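The Ruawai Cutoff

I took the job at Cundham because my sister said I'd be bored within a week, and I wanted to prove her wrong. Assistant track inspector, Ciralham and Western, 238 miles of single line with a passing loop wherever somebody's grandfather had owned a grain elevator. You ride a little yellow hi-rail truck along the rails at the speed of a tired horse and you look at things. Ties, bolts, ballast, culverts. Mostly culverts, if you ask my knees.

My boss was Bronwyn Sheehan. She'd been on the line since before they pulled out the telegraph poles, and she drove with one hand and ate sunflower seeds with the other, and she'd say "low joint" without even turning her head. I'd get out and put the level on it and there it would be, a low joint. I asked her once how she did it and she said her back teeth told her.

Anyway, this was May, and the big news was the cutoff. The company wanted to build a new stretch from Ruawai straight across the flats to the mine, 9 miles of it, and skip the whole loop through Cundham. It would save every ore train an hour. It would also mean that Cundham yard, with its coffee pot and its crooked flagpole and me, would be a place where trains used to go. They'd hired an outside engineer for the route, a man called Brunetti, who had lovely boots and a laminated map.

"You two know the ground," he told us. "I just need you to walk it with me and sign off."

So we walked it. We started at six in the morning, which Bronwyn called a late start, and by ten I'd drunk all my water and half of hers. The flats look like nothing. They look like somebody ironed them. Brunetti kept stopping to say how easy it was going to be (no cuts, no fills, hardly a bridge!) and Bronwyn kept not saying anything, and I'd ridden with her long enough by then to be nervous about it.

Four miles out there's a line of willows. They're not much, sort of scrubby and leaning. She walked over to them and stamped her heel on the ground, and then she walked a little farther and stamped again.

"What's she doing?" Brunetti asked me.

"Listening, I think," I said.

She came back and held out her hand for his map. She looked at it for a good long while, and then she took a pencil from behind her ear and drew a wiggly line straight across his nice straight one.

"River," she said.

Well, there wasn't any river. I'd have sworn to it in court. There was grass and a fence and a very bored cow. Brunetti laughed, and I'm sorry to say I laughed a bit too.

"It used to come through here," she said. "My first year, it came back for two weeks. Took out the county road and a man's barn. You lay track on this and you'll have ore cars in the mud."

He said the borings were fine. She asked where he'd drilled them, and he showed her, and all of them were on the high side of the willows. He said it was a standard spacing. She said she was sure it was, and gave him back his map.
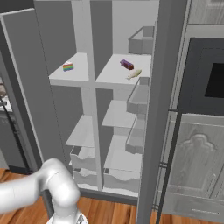
We didn't talk much on the way back. I had a blister the size of a quarter, and Brunetti's boots weren't lovely anymore. When we got to the truck he spread the sign-off sheet on the hood and put a pen on top of it, very politely, and went off to make a phone call. I think he figured we'd be easier to deal with if he wasn't looking.

Bronwyn didn't pick up the pen. She leaned on the fender and opened a fresh bag of seeds.

"If I don't sign, he'll say it's on account of the yard," she said. "He'll say the old lady wants to keep her coffee pot."

"Do you?"

"Sure I do. It's a good coffee pot."

I looked at the sheet. There were two lines on it, one for her and one for me. I'd never had a line before. Up to then the most official thing I'd ever signed was the lease on my apartment, and I hadn't read that either.

I thought about the cow, for some reason, standing out there in the middle of a river. I thought about how I'd laughed. And then I picked up the pen and wrote, in the part where it said Remarks, "Need borings south of the willows before we can sign." It took me three tries to spell borings, which tells you what kind of a state I was in. I left my line blank and handed her the pen.

She read it. She spat a shell over the side of the truck – very neat, she never hit the paint – and under my remark she wrote "Agreed" and her initials.

Brunetti came back and read it twice. His ears went pink.

"This'll cost me a month," he said.

"Probably six weeks," said Bronwyn. "The drill crew's over in Ciralham till the end of June."

He folded the sheet up small and put it in his shirt pocket, and I figured that was the last we'd hear of it. He'd find somebody else to sign. People do. He got in the back seat and we set the truck on the rails and headed for home with the sun coming in low through the windshield, and for a long while there was only the wheels going over the joints.

Then, somewhere before the second culvert, I felt it. Just a tiny dip, right up through the seat. I sat there with my mouth half open.

"Low joint," I said.

Bronwyn was already braking. "Well, go on," she said. "Get the level."

Brunetti leaned forward between the seats. "Mind if I come and look?" he asked, and he climbed down after me in his ruined boots.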